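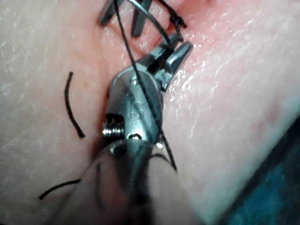

Wrist camera, second week

January 27, 2020

I have been comparing two small cameras for the instrument arm, one from Ravn and one from Karnex. Both clamp on low and look up along the shaft toward the jaws. Suturing is the test I keep coming back to, as thread is thin, dark and always moving, and a camera that handles thread will handle most other things.

The jaws and the wrist housing come through well. I can read the marking stamped in the metal, which looks like 18, and I can see the gap between the jaws. The shaft is a blur. It sits too close to the lens and I don't see a way to fix that without a longer bracket.

Glare is the bigger problem. The surface on either side of the incision throws back a lot of small white spots, and so does the metal. Black thread stands out fine against the skin. Where it catches the light it goes gray, and that is where my tracking code loses it. Cut ends are trouble too. A short piece lying off to the left looks just like live thread to the software.

The Karnex costs 455 dollars and the Ravn is cheaper. The Karnex has more delay, enough that I notice it when I pull a loop tight. The Ravn cable is stiff and tugs on the wrist at full rotation.

Kirsten Overgaard at Testosley lent me a polarizing filter, so that goes on next. I also want to try the lamp 20 degrees lower. The Cidora controller stays as it is until March, when the new firmware is due.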